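Recording a tape-and-box task on a small printed arm

Posted by Todor Pavlović, Tuesday, February 12, 2019

These are the steps we use at Stusgate to teach the small arm a simple placing task by remote control. You move a leader arm with your hand, the follower arm copies it, and the Duton recorder saves the joint positions along with the camera video. The task is to pick up a roll of tape and put it on a small cardboard box.

Before you start

Clamp the follower to the table and pull on the base to check that it doesn't shift. Leave enough slack in the servo wires for the wrist to turn all the way both ways. Then bring the gripper down until the fingertips are just over the tabletop and save that pose as "low". You will come back to it often.
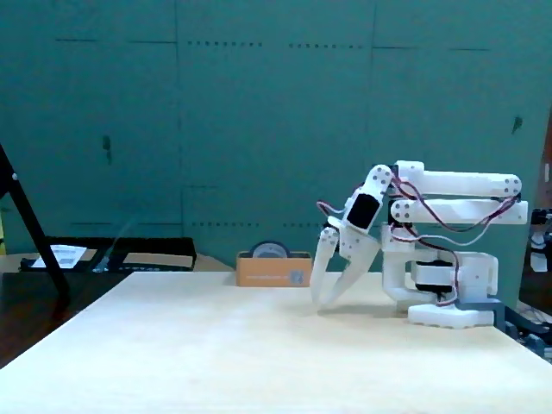 Can I move the follower directly by hand?

With the torque off you can, and it is fine for saving a pose or two. For full recordings use the leader, so that your hands stay out of the video and the motor commands get saved too.

Recording an episode

1. Put the leader in its rest pose, then turn on follower torque. If the two arms don't match, the follower will jump.

2. Set out the tape and the box. Move them a little between episodes, but keep both within reach.

3. Start the recorder and wait for the tone.

4. Bring the open gripper over the tape, go straight down, and close slowly. Stop squeezing once the tape is held. Extra force only heats the servo.

5. Lift, carry the tape over the box, lower it and open. Back away upward before you swing the arm to the side.

6. Return to rest and stop the recorder.

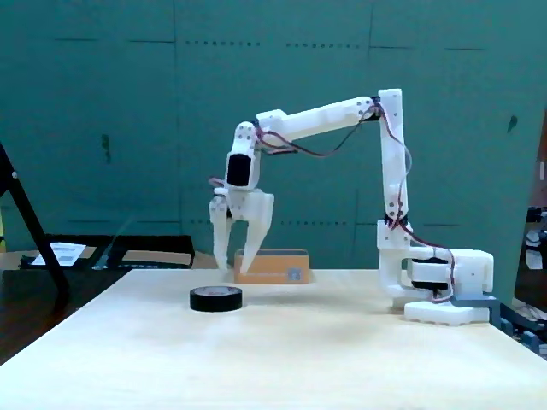 Follower arm with the tape and box on the table.

An episode should run for 500 frames or less. If you fumble the grasp, try again within the same episode once. After a second miss, throw the episode out. Duyên Chu drives more slowly than I do and her episodes train better, so go slower than feels natural.

Take a break after every 8 episodes and let the servos cool. Rest the arm in the low pose while you look through what you have.
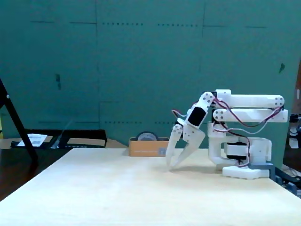
Play each episode back at double speed and delete any where the video freezes or the gripper value sticks. Our first set, recorded in November, had 268 episodes before this check. Save the good ones to the Flovulov folder with the task name and your initials, and turn off torque with one hand under the forearm so it doesn't drop.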